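Tastcombe Self Storage: Frequently Asked Questions
Last updated 8/17/20
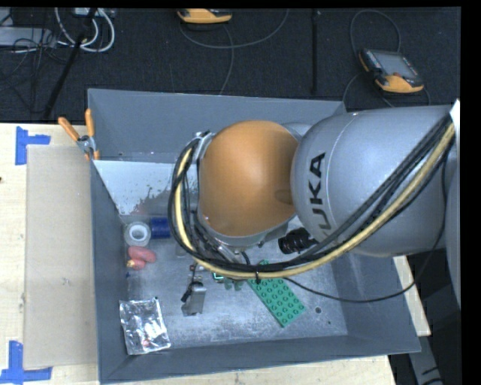
These are the questions we get most often at the front desk and by phone. If yours is missing, call the office or stop by during office hours. Your rental agreement has the full terms, and where the agreement and this page differ, the agreement applies.

RENTING A UNIT

What do I need to rent a unit?
A government-issued photo ID, a current mailing address, a phone number, and a payment card or check for the first month. If the unit will be in a business name, bring something that shows you can sign for the business. We also ask for an alternate contact who does not live with you.

What sizes do you have?
5x5, 5x10, 10x10, 10x15 and 10x20 feet. A 5x10 holds the contents of a small one-bedroom apartment if you stack to the ceiling. A 10x20 will take a three-bedroom house or a car. The smallest units are upstairs in Building B and are reached by the freight elevator.

How do I know which size to get?
Make a list of the large items first: beds, sofas, appliances, tables. Then estimate your boxes. Bring the list to the office and we will walk you through a couple of open units. People who are unsure usually do better with the larger one, and you can move down later without a fee if a smaller unit is open.

Is there a minimum stay?
One month. After that the rental is month to month.

Can I reserve ahead of time?
Yes, up to 20 days before your move-in date. There is no charge to reserve. In May and at the end of every month we fill up quickly, so call early for those dates.

Can two people share a unit?
Yes. One person signs the agreement and is responsible for the rent. The other can be added as an authorized user and will get a separate gate code. Only the person on the agreement can add or remove users or close the account.

PAYMENT

When is rent due?
On the first of the month. If you move in partway through a month, the first bill is prorated.

How can I pay?
By card or check at the office, by card over the phone, or by automatic payment. We do not take cash after 4 p.m. Checks should be made out to Tastcombe Self Storage with your unit number on the memo line.

What happens if I pay late?
There is a grace period through the fifth. On the sixth a late fee of $17 is added and your gate code stops working until the balance is paid. If you know you will be late, call before the sixth and ask for Zoia Sirko, who handles billing. She can often set a different date for that month.

Do you send paper bills?
Only on request. Otherwise you get an email reminder five days before rent is due.

Will my rent go up?
It can. You will get written notice at least 36 days before any change.

ACCESS AND SECURITY

What are the hours?
The gate is open 6 a.m. to 10 p.m. every day. The office is open 9 to 5:30 weekdays and 9 to 1 on Saturday, closed Sunday. The freight elevator runs whenever the gate is open.

How do I get in?
With your own gate code, entered at the keypad on the way in and again on the way out. Please use your code both times even if the gate is already open for another car. If you skip the exit keypad, the system will refuse your code on your next visit and you will have to call us.

Who has a key to my unit?
You do. We do not keep copies. Use a disc lock if you can, as the door latches are made to fit them. We sell them at the office and you are free to bring your own.

I lost my key. What now?
Come to the office with your ID. We can cut the lock for a fee, and you will need a new one on the door before you leave.

Is my property insured?
Not by us. Your homeowner's or renter's policy may cover stored items, so check with your agent and ask about the limit for property kept away from home. We need proof of coverage within two weeks of move-in.

WHAT YOU CAN STORE

What is not allowed?
Food of any kind, including pet food and birdseed. Gasoline, propane, paint thinner, fireworks, and anything else that burns easily. Live plants and animals. Tires, more than four. Anything stolen or illegal to own.

Can I store a lawn mower or motorcycle?
Yes, with the tank drained. Put cardboard or a drip pan underneath. Motorcycles need current registration, and we keep a copy.

Can I store a refrigerator?
Yes. Clean it, let it dry with the door open for a day, and prop the door open a few inches in the unit. Keep it upright.

Which units are climate controlled?
All of Building B. Buildings A and C are not heated or cooled. For photographs, records, instruments, leather or wood furniture you care about, we suggest B.

Can I run a business or work out of my unit?
You can keep stock, tools and files there. You cannot work in the unit, see customers, or run power tools. There are no outlets in the units, and the hallway outlets are for our maintenance staff only.

MOVING IN AND OUT

Do you have carts?
Yes, by the elevator in Building B and just inside the door of Building A. Please bring them back when you finish. The flat carts are rated for 400 pounds.

Can a large truck get in?
Trucks up to 26 feet can reach Buildings A and C. For Building B, park at the loading door and leave room for others. Semi-trailers have to be arranged with the site manager, Kuldeep Sengar, at least two days ahead.

Can you accept a delivery for me?
Small parcels only, during office hours, and only if you have signed the delivery form. We hold them for a week. We cannot sign for freight.

How do I move out?
Tell us ten days ahead, in writing or by email. Empty and sweep the unit, take your lock off, and stop by the office so we can check it. Until the lock is off, the unit is still rented.

Can I leave things I don't want?
No. The dumpster behind Building C is for cardboard and sweepings. Furniture or mattresses left behind are billed at our hauling cost.

Do I get my deposit back?
Yes, by check to the address on file, if the unit is empty and undamaged and the account is paid up. Allow three weeks.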